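Ticket 22: Two shades of foam cube mixed in one order
Opened by: Lindalva Camargo
Date: 20 January 2024
Product: Skidow foam cubes, bag of 200
Status: Open

Problem
We ordered one color for the sorting table and the bag has two. I didn't catch it until the cubes were on the white tabletop under the overhead lights.

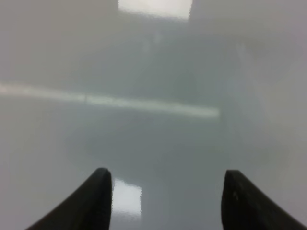 Tabletop under the overhead lights, no cubes.

Tried so far
Turned cubes to different sides. Same result. Moved a few away from the bright spots, since the top is glossy and throws the light back. The greener ones still look greener.

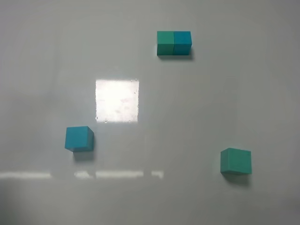 I checked the December bag from Brolcombe as well and it has some 22 odd ones in it. The label on both bags says teal and nothing else.

Next steps
1. Put one green and one blue side by side, faces touching, and leave one of each on its own to compare.
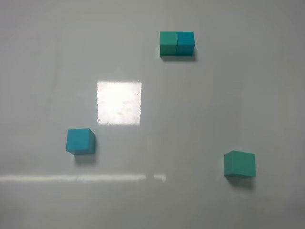
2. Send the lot number to Pasaribu and ask if they changed the dye.
3. Hold the Tatinmont order until they reply.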